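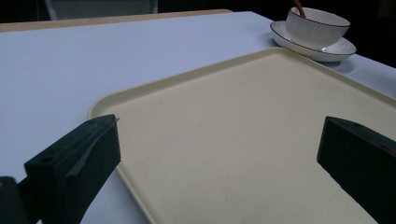
Prallance canteen, staff meeting, Saturday, 2 p.m.

1. Tray clearing. The Undis arm will take over the trays at the Castton site. Staff keep the counter and the tills. Hours stay the same until January.

2. Cups and saucers. Kitchen staff asked who is responsible if a cup breaks. Agreed: the company pays, not the shift.

3. Training. Each person gets 5 hours, paid. Two colleagues would like it in the morning. To be decided.

4. Night shift is worried about fewer places. The manager will bring a written answer to the next meeting.

Last updated: January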